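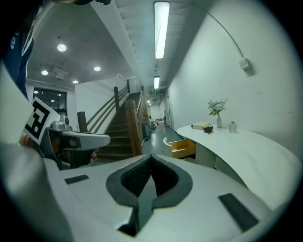 Stair lighting, part one. I've been putting off the write-up on the Plitard house because the numbers took longer than the wiring. The ceiling over the stairs is gray, with four round recessed lights and a rectangular vent unit hung in among them, so the layout was never going to be a tidy grid. Treads are dark brown, handrails are wood, and the window on the far wall goes dark at night and throws small spots of light back at you.

2/ Dark treads are the problem. They soak up most of what you give them and the nosing disappears on the way down. Going up is fine. Coming down is where people miss a step.

3/ Drivers are Vekon, one per fitting, tucked above the ceiling board. Dimmer is a Gazi rotary. It hums below 10 percent, so I set the low-end trim above that and left it alone.

4/ First meter pass was in September. 328 lux at the landing with everything on full, a lot less at the bottom tread. Same meter, same height, taken after sunset.

5/ Swapped the lamps for a warmer set. The tag on the box said 3000, the meter said 3973 – so back they went. Second batch read correctly. Check before you climb the ladder, not after.

6/ The thick newel post at the foot of the stairs casts a shadow across the lowest tread if the nearest fitting is aimed straight down. A small tilt toward the rail moves it off the walking line. Tilt it too far and you get glare in the window.

7/ The vent stays where it is. Moving it means new duct, and the duct shares a joist bay with the bathroom run. I cut the fittings in around it instead and kept the cable clear of the housing.

8/ Still to do: 3 things. Replace the lower switch plate, label the breaker, and try the Idano strip under the handrail on one side. If the strip gives an even line on the treads I'll drop the overheads to half and meter again.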